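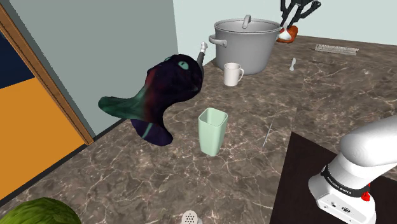
The Fontana Café at Trerketti Gardens is bringing back its long-table suppers this July, and if the first run was anything to go by, you'll want to get your name down early! The suppers started last year as a one-off for garden members and ended up filling the room every time. Chef Cosimo Fiore has spent the winter working on new menus, and the food will go out from a serving counter in dark brown marble veined with tan and white, set against walls in a pale minty gray. Guests pick up their own starters there and then settle in for the rest of the meal, which comes to the table on big platters for sharing.

Each supper seats 20, all at one table, so expect to meet a few new people between the bread and the dessert. Doors open at 6:30 p.m. and the first course is ready at 7. There are 11 suppers on the calendar in all, and each has its own theme. The opener is a tomato night, with everything picked from the kitchen garden behind the greenhouse. Later ones include a Romanian evening cooked by guest chef Relu Stoica, a grilled fish night, and a meat-free menu built on beans and squash that Fiore says he's most excited about.

"I love cooking this way," he said. "You get one pot, one table, and people passing things to each other. I had folks last year who came in as strangers and left with plans to go camping."

Stoica, who used to run the kitchen at the Losent Inn, is planning stuffed cabbage, a sour soup with fresh herbs, and his grandmother's plum dumplings. He has already asked for a second evening if the first one fills up.
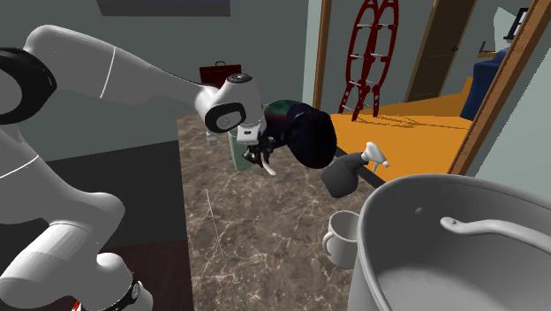 Desserts are in the hands of Sveva Villa, who joined the café in spring and has been turning out a lemon and almond tart that sells out most days before lunch is over. She'll be making a different sweet for every supper - fig cake, rice pudding with cherries, a chocolate and hazelnut roll - and she's baking smaller versions for anyone avoiding gluten or dairy. She likes a marble countertop for pastry work, and there is plenty of it to roll out on. Anyone who wants to learn the tart can sign up for her morning baking class, which runs from 10 a.m. to noon and includes coffee and a box to carry your results home.

Trinity Pruitt, who manages the café, said the waiting list from last season held roughly 200 names, and those people have already had an email with first pick of dates. General booking opens this month. Tickets cover four courses and a soft drink, and guests are welcome to bring their own wine with no corkage fee. Please mention allergies when you book, as menus are set a week ahead.

Parking is free after 5 p.m. in the Grakholm Road lot, and the side gate stays open until the last guests leave. In good weather coffee will be served out on the terrace, with Mortimer Nguyen-Tran playing guitar on the opening night.

To book, stop by the café counter or call the gardens' main desk and ask for extension 663.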